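Two rounds in Clerden

16 August 2020

The amateur card at the Sinduvico hall finally went ahead last night, after being called off in May. There were nearly 100 people in the room, spaced out in the bleachers, and the doors opened late.

The bout I went for was the middle one, Iulian Olteanu against a tall kid from the Melis gym. Olteanu trains out of Brameo and this was fight number 18 for him. He is short for the weight and does his best work to the body, so I expected a slow start while he figured out the reach.

The first round went about like that. The Melis fighter kept his jab out and moved left, and Olteanu ate a few getting close. He landed two good hooks under the elbow in the last 20 seconds, but I gave the round to the other corner.

In the second he quit waiting. He stepped in behind a double jab, got the kid on the ropes and stayed there. A right hand over the top put him down for a count of eight. He got up fine, but he was holding on after that, and the referee stopped it with a little time left. Some people near me booed. I thought it was the right call – he wasn't punching back.

The rest of the card was uneven. The opener was all clinching, and the heavyweights were both tired after a minute. The best of the others was a lightweight bout that went the distance and got a split decision. I had it for the loser by a point.

I drove home with the windows down and got in after midnight. The parking lot at Sinduvico still has only one exit, so plan on sitting there a while if you stay for the last fight.

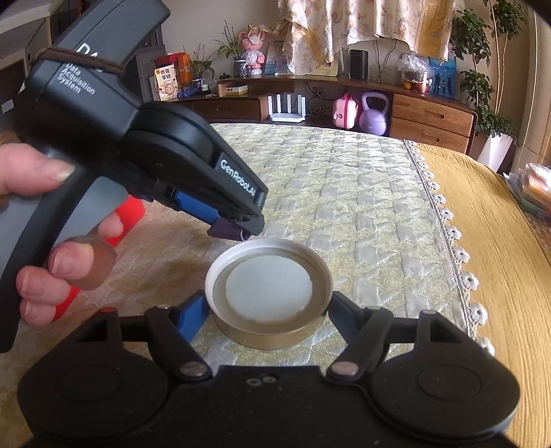
Next card

The next one is supposed to be at the Brameo gym, with a smaller crowd. Olteanu is not on it yet. His coach told me he wants him to rest his left hand first. I'll go either way if they sell tickets at the door.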